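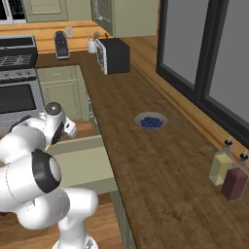 How to Read Wood Grain

Wood grain is the pattern of lines you see on a board, a table or a countertop. The lines were made while the tree was growing.

A tree grows outward. Just under the bark is a thin layer called the cambium, which adds new wood every year. In spring the tree grows fast and makes pale wood with large cells. In summer it slows down and makes darker wood with small, thick-walled cells. One pale band plus one dark band equals one year. In many places the change from pale to dark starts around June.

On a stump, the bands are rings. The old oak at Wotgate had 62 of them when it came down, so it was 62 years old. The oldest trees have far more. A pine stump kept at the Daltero museum has 968.

Why does a board have streaks and no rings?

A board is usually cut along the length of the trunk. The saw passes through the rings from the side, and each ring shows up as a long line. The pattern depends on where the saw went.

Plain sawn: the cut runs near the outside of the trunk. The grain makes arches and wavy shapes.

Quarter sawn: the cut points toward the center. The grain makes straight, narrow lines.

Knots

A knot is the bottom part of a branch. As the trunk got thicker, it grew around the branch. The grain bends to pass the knot.

Try it

Find a wooden table or shelf. Lay paper over it and rub gently with the side of a crayon. If the wood has a thick coat of varnish, the lines may not show. Old, unpainted boards work best.

Words to know

Cambium: the layer that makes new wood.
Grain: the direction and pattern of wood fibers.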